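Papier, Wäsche und ein bisschen Grün – unsere kleine Galerie vom Aufräumen

Stand: 8. August

Wer unsere Seite schon länger besucht, weiß ja, dass wir im Haus Prosten nicht nur die großen Feste festhalten, sondern auch das, was dazwischen liegt, und dazwischen liegt bei uns meistens Aufräumen. Es sind die kleinen Handgriffe, die man beim Erzählen gern überspringt, obwohl sie doch den halben Tag ausmachen: ein Zettel, der irgendwo herumliegt, ein Korb, der mal wieder auf dem Tisch gelandet ist, ein Tuch, das eigentlich gefaltet gehört. Ich habe eine Schwäche für solche Dinge, das gebe ich gern zu, und weil im letzten Oktober so viele von euch auf die Küchengalerie geantwortet haben (12 Zuschriften, ich habe jede zweimal gelesen!), gibt es nun also die Fortsetzung.

Macht euch einen Tee und lasst euch Zeit. Wer die älteren Seiten sucht, findet im Archiv unter Udska bis zu 230 Aufnahmen, nach Zimmern sortiert, wenn auch nicht immer ganz ordentlich.

Der Papierkram

Mit Papier fängt bei uns das Aufräumen fast immer an. Ein Blättchen in blassem Rosa und Weiß, gefaltet und mit feinem Aufdruck, ist schnell übersehen und noch schneller verlegt – und dann sucht man es ausgerechnet an dem Tag, an dem man es braucht. Ich lege solche Zettel inzwischen in eine alte Keksdose von Cunano und sehe sie am Monatsende durch. 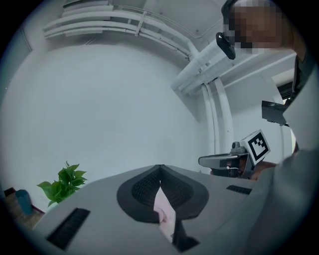
Die Wäsche

Nach dem Papier kommt die Wäsche, und da bin ich, wie soll ich sagen, von der langsamen Sorte. Erst wird der Korb irgendwo abgestellt, dann wird ein wenig überlegt, und dann muss ganz dringend noch etwas anderes erledigt werden. Mir gefällt trotzdem, wie so ein weißer Korb auf der bläulichen Glasplatte aussieht, mit dem zerknüllten hellrosa Tuch darin und der grünen Pflanze als Nachbarin. Helle Wand, dunkler Boden, mehr braucht eine Ecke für meinen Geschmack gar nicht.

Einen Korb mit Löchern würde ich übrigens immer wieder nehmen. Er ist leicht, man wischt ihn rasch aus, und Luft kommt auch an die Sachen. Mein alter Weidenkorb von Pumphrey war schöner, gewiss, aber er hat an jedem Strickpullover gezupft, und irgendwann war mir die Schönheit dann doch zu teuer.

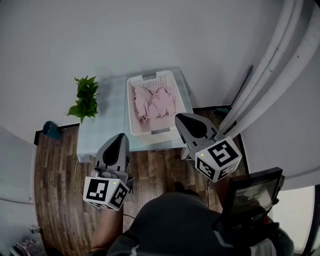
Eine Leserin aus dem Norden schrieb dazu, sie stelle ihren Wäschekorb grundsätzlich nie auf Glas, ohne vorher ein Tuch unterzulegen, denn die feinen Kratzer sehe man erst, wenn die Sonne tief stehe, und dann ärgere man sich den ganzen Winter. Außerdem falte sie alles sofort, im Stehen, sonst werde es ja doch nichts mehr.

Das mit dem Tuch übernehme ich sehr gern, vielen Dank dafür! Beim sofortigen Falten verspreche ich lieber nichts. Wer eigene Bilder vom Aufräumen hat, darf sie mir weiterhin über das Formular schicken, am liebsten mit ein, zwei Zeilen dazu. Als Nächstes ist der Flur an der Reihe.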